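Dramlow is my little weapon spreadsheet for Zendby, the extraction shooter I've sunk way too many evenings into. It started as a note on my phone and got out of hand, so now it's a repo!

## What's in it

- `weapons.csv`: 74 rows, one per gun, with damage, fire rate, reload and weight
- `attachments.csv`: scopes, grips and muzzles (the muzzle numbers are shaky, sorry)
- `drops.csv`: 330 crate openings I logged by hand on the Grorkov map

Damage is per hit to the chest with no armor. If a gun has a burst mode I put the single-shot value and stuck the burst in `notes`. Reload times are from an empty mag.

## Stuff that's wrong

The Sukprasert carbine got its recoil changed in January and I still have the old value in there. Six of the shotguns share one pellet count that I copied down the column and never checked. Lautaro Vergara sent me better sniper numbers, and those are merged (thank you!!). 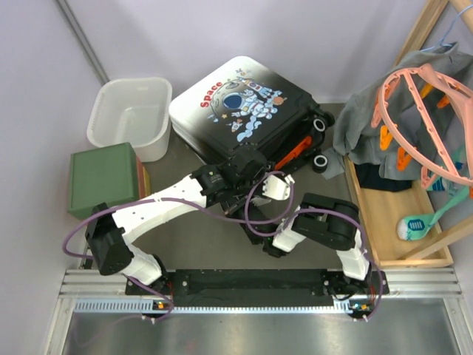
Crate drops are solo runs only. I tried logging squad runs too, but my friends grab everything before I can write it down, so I gave up after seven.

## Using it

Take it, edit it, make a tier list and fight about it. Pull requests are great, just keep the column order.

Last edit: 18th August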